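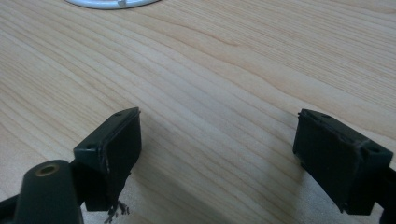 Skitier – pince portative pour l'enregistrement de démonstrations
Réf. 2259 – Fabricant : Overgaard

La Skitier est une pince à deux doigts tenue à la main, destinée à l'enregistrement de gestes de préhension sur table. L'opérateur exécute la tâche avec l'outil ; la caméra embarquée filme les doigts et le plan de travail. Les séquences sont ensuite exploitées pour l'apprentissage d'un bras équipé de doigts de même géométrie.

Caractéristiques
Type : pince parallèle à deux doigts, actionnement manuel par gâchette
Doigts : blocs amovibles, teinte sombre mate, deux trous sur le dessus de chaque doigt
Faces de préhension : garniture noire rapportée, remplaçable
Articulations : bagues de couleur laiton
Enregistrement : carte mémoire amovible, déclenchement au pouce
Alimentation : batterie de 4000 mAh, charge USB-C

Contenu de la livraison
Pince montée, caméra et support, jeu de doigts de rechange, planche de garnitures prédécoupées, mire d'étalonnage, notice en français et en anglais. La carte mémoire n'est pas fournie.

Entretien des garnitures
La garniture est une pièce d'usure. Les bords se décollent en premier, d'abord le long de l'arête supérieure, puis aux angles. Des fibres effilochées peuvent dépasser sous le doigt et entrer dans le champ de la caméra. Un contrôle visuel est recommandé toutes les 200 prises, le remplacement toutes les 2000 prises ou dès qu'un angle se soulève.

Pour remplacer une garniture, déposer le doigt, retirer l'ancienne bande et dégraisser la face à l'alcool isopropylique. Appliquer la nouvelle bande du bas vers le haut, sans recouvrir l'arête. Refaire l'étalonnage de l'ouverture après chaque dépose. Les deux doigts se traitent ensemble : une différence d'épaisseur décale le centre de la prise.

Plan de travail
Les surfaces claires et satinées conviennent. Préférer un éclairage diffus venant du haut ; une source latérale forte allonge les ombres des doigts et gêne le suivi. Figer l'exposition avant la première séquence.

Compatibilité
Interface mécanique Todurance, versions A et B. La version B demande une entretoise, vendue séparément. Les doigts des séries antérieures à juillet ne sont pas interchangeables – l'entraxe des trous a changé.

Disponibilité
Expédition depuis l'atelier de Pavia. Prix sur devis, dégressif à partir de cinq unités. Questions techniques : Eylül Özkan. Pièces détachées et retours : Macario Bermúdez.

Fiche mise à jour le 25 novembre 2021.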